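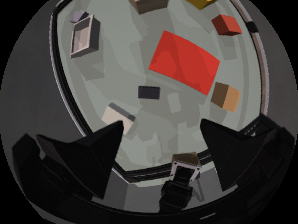

Zohreh Shojaei wrote:
I'll believe in the two-arm bench when there's a real bench. Simulated friction is whatever number you typed in. I lost most of a November to a sim that stacked cubes perfectly, and the real arm pushed the first one onto the floor.

kgolestani wrote:
Fair, but I'm not claiming it works. I'm claiming it's cheaper to be wrong in Anozie than on the Orkwood floor. One Halo arm is bolted down at the shop already and the second one is still in parts. I'd like to know if they can share a table before I drill holes in somebody else's frame.

zohreh_s wrote:
You can find that out with a tape measure and cardboard. I mean it. Cut two circles for reach, lay them on the table, done in an evening.

kgolestani wrote:
Circles don't tell me about the elbows. The elbows are the whole problem when both arms go for the middle.

noemi.k wrote:
Elbows I'll give you. What I don't buy is the wrist view. With a lens that wide the table rim turns into an arc and the fingers fill both lower corners. Things near the rim get stretched too. Are you going to train on that, or undo the curve first?

kgolestani wrote:
Leave it curved for now. Undoing it throws away the outer part, and the outer part is why I want a wide lens.

noemi.k wrote:
Then your dark block in the middle had better stay in the middle. Black on pale is easy. Put it next to the black fingers and tell me how the detector does. Also the light in there is very kind. Shop light isn't. Orkwood has one tube that flickers and a window facing the street.

parisa_kazemi wrote:
Can confirm the tube. It has been "getting replaced" the entire time I've been a member.

zohreh_s wrote:
How much have you spent so far? Not hours, money.

kgolestani wrote:
$200 on top of the first arm, nearly all of it extrusion and brackets. The Wuna fingers I printed myself. Five sets, because the first ones split along the layers.

zohreh_s wrote:
So the fingers split in real life and not in the sim. I'll leave that there.
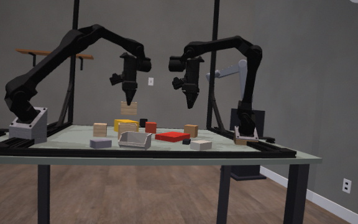 Posted by Farzad Nikzad | April 21, 2020 | Reply 15

I've read the whole thread and I'm mostly with Zohreh, though for different reasons.

The layout is good. Arms at opposite ends, bin near the front middle, everything both of them need in between. I have no complaint about that and I'd copy it. But look at the left gripper. The tan block is up in the air underneath the tip. If your success check is "block is above table height", that counts as a pass, and I wouldn't let it count. Check for contact on both fingers, and check that the block stays put relative to the wrist while the arm moves. Otherwise you're scoring height and calling it grasping.

Second thing, the mounts. Left arm is on a light gray base block, right arm is on a plate at the back corner. Is that what you're going to build? If the two bases end up at different heights on the real table, measure them and put the real numbers in. I had a 7 mm error in base height once and it made every top-down pick land hard. I blamed the controller for weeks.

Third, those tall uprights. I'd want to know how much they move when an arm stops fast. Anozie treats the frame as rigid unless you tell it otherwise, and slotted extrusion with hand-tight brackets is not rigid.

kgolestani wrote:
The success check is height only, yes. I'll change it. On the mounts, the plate is what I have and the block is what I wanted. I hadn't measured the difference.

zohreh_s wrote:
And the bracing?

kgolestani wrote:
There's diagonal bracing at the feet of the posts in the model. On the real one I've got it on one side.

parisa_kazemi wrote:
I disagree with the pile-on a little. The collision check is the useful bit and a sim does that fine. It's the grasping part where it lies to you. Use it for one and not the other.

noemi.k wrote:
Except that people never stop at the first one. They see a nice pick and start tuning to it.

parisa_kazemi wrote:
That's a people problem.

zohreh_s wrote:
Sure, and he's people. Kourosh, do one pick with the arm you have, under the bad tube, with a real wooden block. Film it even if it drops. Then I'll read another page about the second arm.

kgolestani wrote:
OK. I need to finish the bracing first or Farzad will get me for that too. Does anyone have spare M5 T-nuts? I'm short a handful and shipping is slow right now.

Farzad Nikzad wrote:
I have a bag. PM me your address.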